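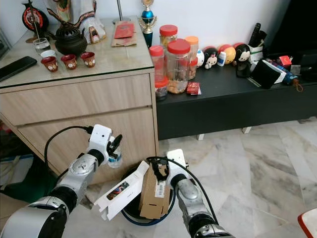 Makori started as a one-armed machine on a shelf bracket, and the question I get most often (usually from visitors standing in our living room, very politely keeping their bags close) is how it came to have two. The short version is that one arm can pick up a cup but is hopeless with anything that has a flap, a lid or a handle, and most of what lives in a house has at least one of those. Clearing up is where a second arm earns its keep. With a cardboard box clamped in the right gripper over the bin and a little piece of clear plastic in the left, each side can get on with its own job, and that is the sort of work I had in mind when I started drawing the second shoulder. The rest of the questions are below, more or less in the order people ask them.

## Did you build all of it yourself?

No, and I would never want to claim it! The arms came as kits. The base, the shoulder plate and the wiring are mine, made at the Nilcombe shared workshop over one long winter, with a great deal of help from Dwynwen Bowen, who taught me to tap a thread properly after I had ruined a whole tray of brackets. The software is a mixture of other people's open code and my own, and mine is the part that needs restarting.

## Why do the cables hang outside the arms?

I get a note about this one every month or so. They loop outside because I take the grippers off a lot, and threading a cable back through a closed joint at ten in the evening is a miserable way to end the day. Leave more slack than you think you need, especially near the wrist. Turn every joint slowly by hand to both ends of its travel, power off, and watch what the cable does. If it goes tight anywhere, it's too short.

## What power supply do you use?

A 24 volt supply, one for both arms, with a separate fuse on each side. Please fit the emergency stop before you fit anything else. Ours is a big button on a long lead, and whoever is in the room with the robot has it within reach.

## Is it safe around breakable things?

Reasonably, at the speeds I use. I run it at 8 percent of full speed whenever it is near glass or china, and we have a tea set on a glass-topped cabinet, so that is quite often. I also set a keep-out zone in the software around the cabinet top. You should still assume that the zone will be wrong one day, and keep anything you truly love in another room until you trust your numbers.

## How do you deal with a shiny floor?

Marble is pretty to live with and a nuisance for depth cameras. Mine used to see holes where the light from the window landed. Drawing the curtains helps, and so does a matte mat. In the end I wrote a small filter called Brulport that ignores any hole smaller than a dinner plate – crude, but it has served us well since July.

## How much practice does a new task need?

It depends on the task, and I wish I had a better answer. Dropping a box in a bin took 53 demonstrations before I stopped hovering over it. Folding a paper bag has had up to 1000 and I still hover. Start with stiff things that keep their shape, and save bags and wrappers for later.

## Can I come and see it, or borrow your files?

Yes to both. The drawings are in the Futdale folder on the workshop's shared drive, and any Nilcombe member can open it. If you'd like to visit, leave a note in my pigeonhole at the workshop with a couple of evenings that suit you. There will be tea.

– Wanpen Chuensuk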